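4.2 Equipment budget and purchasing plan

The cell was planned under a fixed budget, and most of the choices in this section follow from that. Karkemby had already set aside bench space for the work, so the plan covers the arms, the tools, the fixtures and the spare parts. Computers and staff hours were paid for from the main project and are left out.

We first looked at a single arm with a clamping fixture for the board. This was the cheapest option, but each board type would have needed its own fixture and a way to hold parts already in place while a wire was brought up to them. The Bustum line changes board types often, and fixture costs passed the price of a second arm by the third type on the list. We therefore budgeted for 2 arms and a plain support for the board.

Quotes were requested from 3 suppliers. Björklund offered the lowest price per arm but charged separately for tool mounting and training. Bonaseo quoted a higher price with both included, along with a shorter delivery time. The order went to Bonaseo in April. The remaining quote arrived after the closing date and was not scored.

Grippers were treated as consumables. Handling wires and small connectors puts most of the wear on the fingertips, and a worn tip can let a lead turn in the grip. The plan allows for a tip change every 2000 cycles, with one spare set per arm kept at the bench. We also set aside money for 50 practice boards — rejects from the line, bought at scrap value — so that setup work would not use up good stock.

Figure 3 shows the two arms at a board. One holds a bundle of wires on the left side while the other keeps a small black connector in place on the right. The board is carried on a metal frame on top of a plastic box, and this low-cost support was kept in the final budget in place of a machined one.

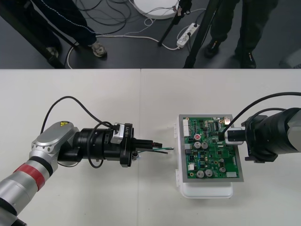
Figure 3. Two-arm wire handling at a circuit board. Left arm: wire bundle held in the gripper. Right arm: gripper holding a connector near the upper right of the board.

Two items were set too low in the first version of the plan. Cables and power strips had been entered as a single small sum, and replacement connectors had been left out. Both now have their own lines. We also moved the yearly service fee from the purchase budget to running costs, where Karkemby records the fees for its other machines.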